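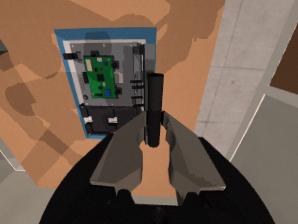 Bavow began in the back room of a bicycle shop, with one workbench, a borrowed kettle and a box of door entry phones that Abdelghani Bennani had promised to mend for a housing association by the end of the month. He had spent years fitting intercoms and heating controls in blocks of flats, and he was tired of seeing good equipment thrown into skips over one failed part. So he started mending it. Most of what reaches us these days is the sort of thing tenants never see and never want to think about, a green circuit board with a square black chip near the middle, say, fixed to a grey metal plate in a blue frame on the wall, and the people who look after the building are usually told that the whole lot must be replaced. Quite often it needn't be, and we are very happy to have a look before anybody signs an order form.

We are still a small firm and we rather like it that way. We repair and service the controls that keep ordinary buildings going: boiler timers, door entry systems, stairwell lighting, ventilation, the odd school bell (we are very fond of school bells). We work for housing associations, parish halls, schools and a good many private landlords, and if you have one flat and one stubborn thermostat you are every bit as welcome as somebody with a whole street.

People do ask about the name. Abdelghani's daughter, who was small at the time, had a toy dog that she called Bavow, and when the form for registering the company asked for a name he had nothing else in his head. We have had two serious meetings about changing it since then. At the second one somebody brought a cake with BAVOW written on it in icing, and that was more or less the end of the matter.

In November of our third year we moved out of the bicycle shop and into the old Maruvetti building, which older customers may remember as the place that sold sewing machines and knitting wool. The long cutting tables were still there when we got the keys, and we kept them, as they are exactly the right height for standing at with a soldering iron. The roof needed a fair bit of work and the first winter was a chilly one. There are 18 of us now, including the two apprentices, and the heating is much better, as you would hope from people in our line of work!

Last year we finished 1340 repairs, and 1244 of those went back to the same building they came from. The others were mostly older units whose owners decided to change the system altogether, and with their permission we kept the useful parts. Our shelves of spares have grown into something of a treasure -- if you are hunting for a relay or a switch that went out of production long ago, do ring and ask, even if you bought the original from somebody else entirely.

We also run a training scheme, called Abugri, which takes on school leavers and people coming back to work after a long gap. It lasts two years, it is paid from the first day, and you don't need any particular exam results to apply. You do need to be patient, and to be willing to label things. Everyone starts in the spares room, then moves on to the benches, and by the second spring our trainees are going out to visit customers alongside one of the senior engineers. Several of them have stayed with us, and one has gone off to set up her own lift repair business up the coast, which made us all very proud and a little bit sorry.

If you are a customer who likes to plan ahead, you may want to know about Drunduleo, our yearly service plan. We come twice a year, in spring and before the cold weather, clean and test whatever you have, and leave you a handwritten sheet in plain words saying what we found. There is no long contract to sign and you may stop whenever you please, though most people seem to carry on.

The workshop is open on weekdays, and the side door is the one to use, as the front one sticks in wet weather. Do bring the old instruction booklet if you still have it, however tatty. If you can't come to us, telephone first and we'll arrange for one of the vans to call. Parking is behind the building, next to the bakery, and they don't mind us using the two spaces by the wall after their morning deliveries are done.

This page was last brought up to date on 2019-03-10.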